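Host agency split and monthly fee, is this normal?

ludmila_b
October 28, 2019
Hello all. I work as an independent travel advisor for three years, mostly river cruises and some spa weeks. Now I think to change my host agency. Tretadmont offers me 80/20 with a monthly fee of 39 dollars. Grineo has no fee but the split is 70/30. My commission last year, before the split, was 3053 dollars, so I am a small seller. Which one would you take? 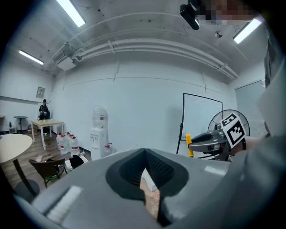
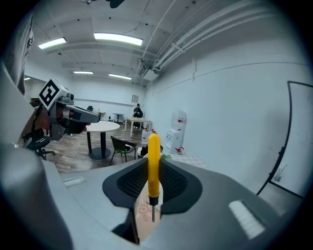
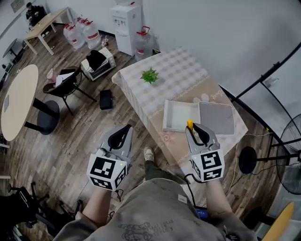
Third one: the checkered tablecloth and the little green succulent.

svato_simko
With your number the fee eats the better split. 39 times 12 is 468 dollars a year, and the ten percent more gives you only 305. Take Grineo.

silvia.danko
I do not agree with Svato. You must also look at when they pay. I was with Grineo and I waited 32 days after the client traveled. Tretadmont paid me twice a month.

svato_simko
Silvia, 32 days is not so long. Some suppliers themselves are slower than this.

silvia.danko
For you maybe. I had to pay my insurance in the meantime.

kristyna_s
Please ask both of them who owns the client list if you leave. My old contract with Zelenák said that the bookings stay with them, and I lost two groups because I did not read page four.

ludmila_b
Thank you, I did not think of the client list. The Grineo contract says only "accounts remain active under the agency." Is it the same thing?

kristyna_s
It is not clear to me. I would ask them to write it in one plain sentence and sign it.

svato_simko
Also ask if E&O insurance is included. With Tretadmont it was extra in March, when I asked.

ludmila_b
I wrote to both this morning. I will post here what they answer.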